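Questions about the bathrooms at Rundgate House. Updated in September. If yours isn't covered, ring the office on extension 408 or leave a note in the tray by the front door.

## Cleaning the vanity and basin

### What can I use on the marble top?

Warm water and a drop of washing-up liquid on a soft cloth, then dry it with a second cloth. That is enough for everyday marks. The top is grey marble and it is sealed once a year, but the seal doesn't stop acid. Keep vinegar, lemon juice, limescale spray and bathroom foam off it.

### I've already used limescale spray on it. What now?

Rinse with plenty of water and dry it. If there is a dull patch left behind, that is etching. It won't wash out and scrubbing will spread it. Tell the office and we will ask Benítez Stone to polish it on their next visit.

### Does the same go for the basin?

No. The basin is glazed and will take an ordinary cream cleaner. Use a soft sponge, not the green side of a scourer. Rinse well and wipe up anything that has run onto the marble.

### How do I get limescale off the black tap?

Wipe it dry after use and it won't build up much. If it has, hold a cloth wrung out in warm soapy water round the spout for ten minutes, then rub gently. Descalers take the black finish off. We replaced two taps last year for this reason and the finish can't be touched up.

### The basin is draining slowly. Should I use drain cleaner?

Please don't. It is nearly always hair and toothpaste just under the waste. Lift out what you can reach and run the hot tap for a few minutes. If it is still slow the next morning, tell us and we'll clear the trap.

### How do I clean toothpaste off the cabinet front?

Damp cloth, straight away if you can. Dried toothpaste shows up badly on the dark grey. Leave it under a wet cloth for a minute and it will lift without scraping.

## What can stay out

### Can I leave my things on the vanity?

Yes, in the rooms with their own vanity. In the two shared bathrooms on the top floor, take everything back to your room.

We ask that the counter can be wiped in one go. Brushes go in a mug or beaker, and anything you use less than daily goes in the cabinet or on the wire shelf.

### Is a mug all right for toothbrushes, or do I need a proper holder?

A mug is fine. Ceramic is better than metal, which can leave a rust ring on the stone. Wash it once a week, as water collects in the bottom. Don't borrow one from the kitchen.

### Where should the toothpaste go?

In the mug if it fits, or in the cabinet. Most people leave the tube lying along the front of the basin, and that's allowed as long as the cap is on. Whitening toothpaste can mark marble, so wipe up drips.

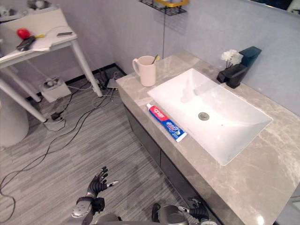 ### Can I move the flowers?

Yes. They are artificial, so they need no water. Put them on the shelf or in the cabinet if you want the space, but please leave them in the room when you go. To clean them, take them out of the vase and rinse under a cool tap. Dry the vase before it goes back on the marble.

### What can go on the wire shelf?

Towels, spare loo roll, sponges and bottles with the lids on. It is a Trillier rack and we keep the load under 19 kg. Nothing in glass, please.

### Can I use the white table for toiletries?

It's better kept for dry things such as phones, papers and chargers. The top isn't sealed and it swells if water sits on it.

### What about plugs and cables?

Keep them away from the basin side and don't run a cable across the marble. Anything plugged in on the floor should be moved before you mop.

## Repairs and charges

### Who do I tell about a chip or a crack?

The office, on the same day if possible. A small chip in the marble can be filled. The sealant round the basin is Olgate white and we keep it in stock, so gaps are usually done within a day or two.

### Will I be charged?

Not for wear. Etching from acid cleaners is charged at £23 a patch. A tap stripped by descaler is charged at cost, up to £200.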